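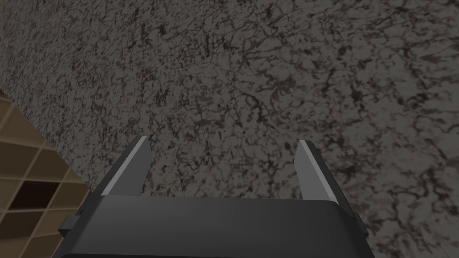 Visits > Narnine > Simulation open day

Last updated May 31, 2021

Narnine opened its simulation lab to the neighbours for an afternoon, and 30 of us went along to watch robots that don't strictly exist. Parking, sadly, was real.

Tamsin Greenberg ran the demo on the big screen. The program is called Warkska and the view is from just behind the gripper, so you spend the session peering over its knuckles. Two dark grey fingers, wide open, nothing between them - I felt we had a lot in common.

The speckled grey behind it has the look of a kitchen benchtop. Ramiro Goicoechea asked if it came in a warmer colour and was told, politely, that it's a picture laid over a flat plane.

The beige grid off to the left got the most questions, mainly on account of its one dark square. Theories ran from a missing tile to a mail slot.

Visitors could book 12 minutes at the controls. I used 20, and Tamsin was very decent about it. My best attempt would have cost somebody a benchtop.

Tea was in the hall next door. The biscuits had to be picked up by hand.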